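Call for makers: join the Telard wholesale collection

Telard is a small house for handmade home goods. We work with weavers, potters and basket makers, and we bring their work to independent shops. For our next collection we are looking for new makers, and we invite you to apply until the end of June.

You can take part if you work alone or in a workshop of up to 36 people, and if you make your pieces mainly by hand. It is not necessary that you have sold to shops before. We would like to see a product which you can repeat in the same quality, also when the order is larger.
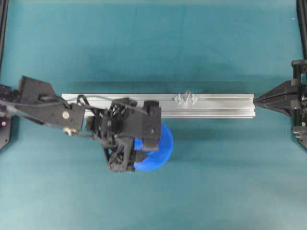 The first order for each maker is normally 40 pieces. We pay one half when we place the order and the other half when the goods arrive in our store in Poddale. The price is agreed with you in writing before you begin, and we do not ask for a discount afterwards. Transport is paid by us.

In the last collection we placed around 465 pieces with our retail partners, most of them table linen and bowls. This time we would especially like to receive baskets, small rugs and candle holders. Jewellery and clothing we cannot accept at the moment.
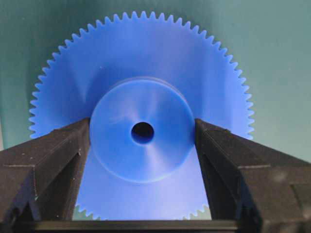 How to apply

Please write one page about yourself and your workshop, in English or German. Add your price list, the time you need for production and a short note on where your materials come from. Send it to Gertraud Eder, Telard, Benavides House, Poddale. Samples should be sent only after we have asked for them.

Silvan Schnyder reads all applications together with her. You receive a reply within 30 days, also if we cannot take your work. 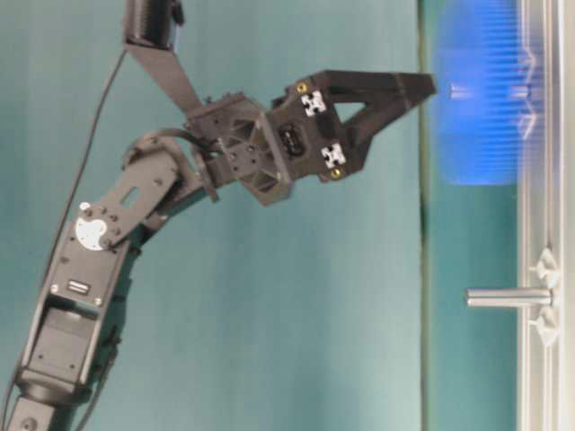
Can I continue to sell the same product in my own shop?

We have no objection to this. We only ask that your own retail price is not lower than the price which our partner shops use, so that they are treated fairly. If you make a design specially for us, it is sold only through Telard for the first year, and this is written in the agreement.

Published 12 May 2025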